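Home | Products | Docs | Changelog | Support

Kedura Fold 5
Garment perception and grasp planning for wrist-mounted cameras
7 min read · 30 shares · 9 comments

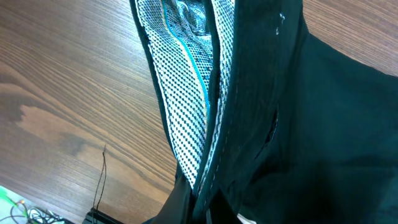

Kedura Fold is a software package that looks at clothing and decides where to pick it up. It takes the stream from a small camera at the wrist, works out which part of the heap is cloth and which part is table, and hands your planner a ranked list of places to close the fingers. We have been building it for long enough to have opinions about trousers. Dark green cloth with a slight sheen, lying half open on brown wood, is a fair sample of the daily diet: the outside has hardly any texture to hold on to, the lining is a dense grid of tiny dots that has more texture than anyone could want, and a thin turquoise line wanders down the middle of it looking very much like an edge worth grabbing. Version 4 would have gone for the turquoise line. Version 5 goes for the thick stitched band beside it, and we consider this growing up.

What it does

Fold runs as a service next to your existing controller. It doesn't move the arm, and it has no wish to. You give it frames and a camera calibration, and it gives you back four things:

- a cloth mask, with the outside of the garment and the lining labeled separately
- an edge graph, where every edge is tagged as hem, seam, opening, fold or "unsure"
- grasp candidates, each with an approach direction, a jaw width and a score
- a short text reason for every candidate, for the person who has to explain to someone else why the arm did that

The "unsure" tag was the hardest feature to get past our own sales side. It stayed. A planner can do something sensible with "unsure," such as back off and look again from a different angle. There is very little it can do with a confident wrong answer except carry it out.

Linings, pockets and wood grain

Most cloth perception is trained on garments lying flat with the outside facing up, as if they had been expecting company. Ours come out of bins. Ishbel MacBrayne, who wrote the edge tagger, spent most of May on linings alone, and her notes on the subject are in the docs under a heading we have been asked to change.

The short version is that a printed lining looks like a different object to a lot of segmentation models. They draw a neat outline around it and report two garments, and then the planner tries to remove the second one from inside the first. Fold keeps the two labels but ties them to one body, so a grasp on the outside can be planned to take the inside along with it.

Slits get the same treatment. A narrow dark gap in dark fabric might be a pocket or a tear, and from one view there is often no way to tell. Fold marks the gap as a keep-out zone for fingertips either way. If you want to put a finger in a pocket on purpose (some of our users do, and have their reasons) there is a switch for it called allow_slit_entry. It is off by default.

Wood grain is the other old enemy. Long straight lines on a table look a lot like hems to a model that has been told hems are long straight lines. Plain worktops behave much better, and the docs used to recommend one. Then we noticed that almost none of our users had followed the advice, ourselves included, and trained on wood.

Cables

Fold 5 ships with a thin-object filter. Anything narrow and dark that crosses the cloth border is checked against the edge graph before it can become a grasp. The old behavior was to treat a black cable as an unusually promising drawstring. The filter is conservative and will now and then refuse a real drawstring. Tayla Halliday has an open ticket about this and would like more recordings of hoodies, if you have any to spare.

Working with your planner

The planner bridge, Matheson, comes in the same download. It turns grasp candidates into goals your motion stack can read, checks them for reach and wrist collisions, and throws out the ones that would need an elbow in a place where there is a table. You can run Fold without it if you already have something you like. You can't run Matheson without Fold, though a few people have tried and written to us about it.

There is also a replay tool called Brurkden. It opens a recorded run, lets you step through the frames one at a time, and shows what the edge tagger believed at each step. You can drag the score weights and watch the ranking change. We built it for debugging and it has become the part people ask about first, which we are trying not to take personally.

What you need

- One color camera at the wrist or close to it. Depth helps but isn't required.
- 30 frames per second. Lower rates work for still cloth and go badly for cloth that is being dragged.
- A hand-eye calibration you trust. Fold will warn you if the calibration drifts, in the log, in capital letters.
- A Linux machine with a recent graphics card.
- A parallel gripper. Suction profiles exist in the config file, are marked experimental, and deserve it.

Limits

Fold does not know what a garment is called. Trousers and a jacket that have been bunched up badly enough get the same treatment: openings, bands, folds, places to hold. If you need the name for sorting, run a classifier after the lift, when gravity has done some of the work.

Black lace on a black table is beyond it. Sequins produce results that we log and do not discuss. Knitwear is fine until it stretches, at which point the jaw width in the plan and the jaw width you wanted are different numbers.

New in 5

- Outside and lining labeled separately, tied to one body
- Topstitching used as evidence for a load-bearing edge
- Lint and small pale specks no longer counted as buttons
- Thin-object filter on by default
- Brurkden remembers which frame you were on
- Fixed the crash that happened when no cloth was found. It now says "no cloth found."

Licenses

Licenses are per arm and run for a year. The trial lasts 30 days and has every feature turned on, including the log messages. University labs pay the lab rate, with up to 9 arms on one key. If you are moving from version 4, your config file will load, but read the migration page before you trust it, particularly the part about score weights, where we changed the sign on one of them and regret how we announced it.

Support is by email from our office in Stedthorpe, starting at 9 in the morning. Attach the Brurkden recording when you write. A description of what the arm did is welcome too, and the angrier ones get passed around the office.

Share · Save · Comments (9)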